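Foam shape sorters – cleaning and storing

Quick one this month, kitchen is a mess and so is the toy shelf.

Foam sorter boards. Great, quiet, don't dent the floor. But they hold crumbs like nothing else. Every cut-out is a little crumb trap, the small round ones worst of all.

What works for me:

Tip it over the trash first and tap the back. Then a dry pastry brush in the holes. Old toothbrush for the star, the points fill up with fluff.

Lukewarm water, one drop of dish soap, soft cloth. No scrubbing pad – it chews up the foam and then the edges start to crumble. Learned that on our first one.

Don't soak. Foam drinks it up and takes 2 days to dry, longer in November. Stand it on its edge over the dish rack, not flat.

Never the dishwasher!! Never the radiator either, ours went wavy and the pieces wouldnt fit after.

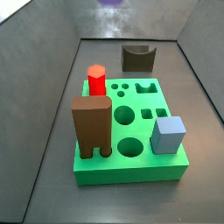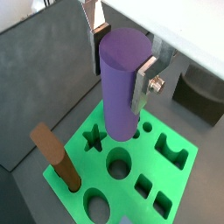 Green foam sorter board and its blocks – check the holes before the blocks go back.

Storing. Blocks go missing, boards don't. So the blocks need the lid. I use a Ruddock tub, the shallow one, board in the bottom and blocks on top where I can see them. A zip bag is fine too if you poke a hole or two so it doesn't get musty.

Deep toy baskets are hopeless for this. Everything small sinks.

Sticky marks – dab of baking soda paste, 9 minutes, wipe. Test on the underside first. Marker pen I have not beaten yet. Tried the Vusunura spray, took the color off and left the pen. Don't bother.

Lost a block? Look under the couch, then in the shoes. Then just keep the board, it makes a decent pen holder on a desk.

Next up: bath toys and the black stuff inside them. Bring gloves.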